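Working rules for table-top collection with hand-held grippers, Grasthorpe set. Last revised January 2, 2019.

These rules cover sessions recorded in ordinary homes, with a person holding the gripper tools and household items on a table. They do not cover fixed arms. For those, use the Kaller bench rules, which are kept in their own repository.

## Scope

The set holds 588 episodes, all pick, place or pack tasks. Items are small and light: markers, plastic bottles, plugs, tubes. Anything heavier belongs in the Nunerau set.

## Before a session

- Ask the householder which items may be used and which must stay put. Write both down.
- Put away letters, medicine with a name on it, bank cards and anything showing an address.
- Check the finger pads on each tool. A pad that turns under thumb pressure is changed before work starts.
- Check the pivot pins and screws by hand. Tighten, then open and close the fingers 6 times.
- Leave the tablecloth on if the table normally has one. Do not iron it or brush it.

The last point comes up every time a new operator joins. Earlier drafts asked for a clear, plain surface and we dropped that in October. Clutter is allowed at the back of the table and next to it, as long as nothing can roll into the work.

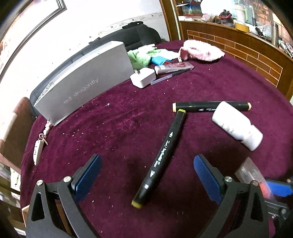 Items may touch or lie across each other at the start of an episode. If they do, the operator picks the top one first, unless the task card says otherwise. Do not straighten a pile between takes. If an item falls to the floor, stop the episode and mark it `dropped`.

## During a session

1. One operator per pair of tools. Observers stay behind the operator.
2. Speak the task name before closing the fingers for the first time.
3. Approach slowly. The rule of thumb is that a person watching should be able to say which item you are going for before you get there.
4. Squeeze only as far as needed to lift. Soft bottles with a loose cap are not to be gripped at the cap.
5. No free hand in the work area while recording. If you need to fix something by hand, end the episode first.
6. Breaks after every 3 task cards. The tools get heavy and tired wrists give jerky tracks.

## Packing tasks

Packing uses an open cardboard box with low sides. The box may be second-hand, with print or dents, but it must not have staples. Items may go in at any angle, and neat rows are not a goal. An item counts as packed when it rests on the floor of the box or on another item inside it, and both tools have let go.

When two tools work over the box, one is named the lead on the task card. The other one may steady the box or an item but does not start a grasp until the lead has finished its own. Cables go outside the box where the operator can manage it. A cable that crosses in front of a tool is fine — a cable looped round one is not. 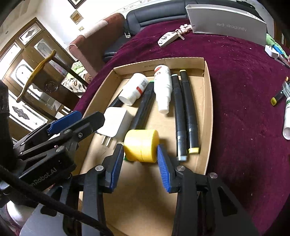

Kenji Boateng wrote back on the draft that the lead rule is too strict for packing: "With two tools in a small box you lose time waiting, and the second hand gets parked in odd places. I'd let both grasp at once if they are after different items." Tobias Bellamy agreed in part. We have left the rule as it is for this version, and episodes where both tools grasp together are kept but tagged `both_active`. Almost all of them pass review anyway.

## Labels

| Tag | Use |
|---|---|
| `ok` | Task done as on the card |
| `dropped` | Item left the table |
| `both_active` | Two grasps at the same time |
| `hand_in` | Free hand seen in the work area |
| `private` | Hold back, see below |

`private` overrides everything else. Any episode with a face, a name or an address in it is held back until 2 reviewers have looked at it. Product names printed on packaging are not private.

## Known gaps

- Lighting is whatever the room had. It was not logged for the early sessions.
- Task cards from the Tokarz homes use "tub" and "bottle" for the same items. Not yet merged.
- Left and right tool names were swapped in one batch. Fix pending, see the open issue.

Changes to these rules go to Tobias Bellamy as a pull request, with the rule number in the title.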